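Wrapping a rice cooker and a big plastic tub for a move

Rodrigo Prieto

I'm moving in April, 153 miles, and most of the kitchen is going in the back of my own car. I no longer have the original box for the rice cooker. It's a white and light gray one with a latching lid and a release button on the front. So far I have pulled a pale blue plastic bag up over the lower part and left the lid out, and I can't decide if that is enough or if the whole thing should go in a second bag. I also don't know what to do about the lid. If the button gets pushed by something in the box, I assume it pops open and the hinge takes the weight of whatever is on top.

My second problem is a large white plastic container that I was hoping to take along without buying another box for it. Can I use it to carry other things, or is it going to crack?

I have one roll of bubble wrap and plenty of packing paper.

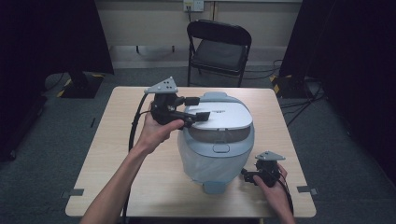
Adeel Warraich

A plastic bag only keeps dust off. It won't protect anything if the box gets dropped, so you still need padding around it. I'd take the bag off, wrap the cooker in two or three layers of paper, then put the bag over the paper if you want to. Make sure the cooker is completely dry inside first. Mine went into plastic with a little water under the inner pot, and after 60 days in storage it smelled bad enough that I threw it away.

For the lid, cut a piece of cardboard a bit bigger than the button, fold it so it stands clear of the button, and tape it to the outside of the wrapping. Don't put tape on the cooker itself. The glue is hard to get off glossy plastic.

Inmaculada Lozano

I agree about keeping the plastic for last. Choose a box with a couple of inches of space on every side, and fill the bottom with crumpled paper before the cooker goes in. It should travel upright. If the power cord comes off, put it in a small bag and tape that to the inside of the box. If it doesn't come off, coil it next to the cooker, never on the lid.

As for the container, a plastic tub is fine to pack as long as what you put in it is light. I used one for dish towels, paper goods and plastic lids.

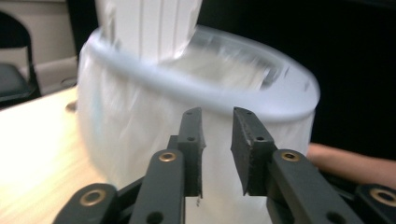
Tall flat things can stand up in a tub and stick out over the rim, but wedge them with towels so they don't lean on one side. I wouldn't put plates or cans in there. The base can take it, but the side you grab it by will flex, and on an older tub that is where it splits. If yours holds 55 liters or anything close to that, you won't want to lift it full of heavy stuff anyway.

Clear a table and do the wrapping there. Put an old towel down if you care about the finish. Turn each piece as you wrap instead of dragging it — grit under a base will scratch wood very quickly.

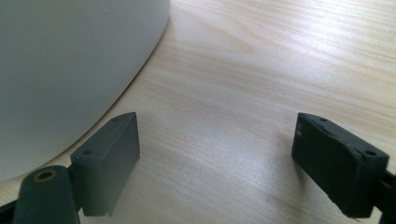 Should the inner pot stay in the cooker or be packed separately?

Leave it in the cooker. Put a folded dish towel in the pot so it fills the space up to the lid, and slide a sheet of paper between the pot and the heating plate. The steam vent cap and the measuring cup can go inside the towel.
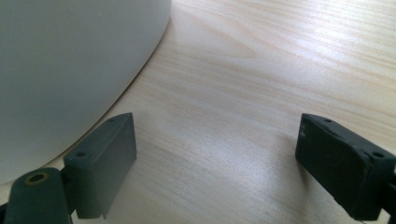

Once everything is wrapped, put the cooker box in the car first, flat on the floor behind a front seat, and the tub on the back seat with a belt around it. Nothing goes on top of either one. I used the medium Broneck boxes and they were strong enough, though the tape that comes with them is poor and I had to redo the bottoms with Nosach tape.

When you get there, let the cooker come up to room temperature before you plug it in, and check that the paper is out from under the pot.

Uthai Suwannarat

just put it on the passenger seat with the seat belt on. moved twice that way and never wrapped it

Last updated: April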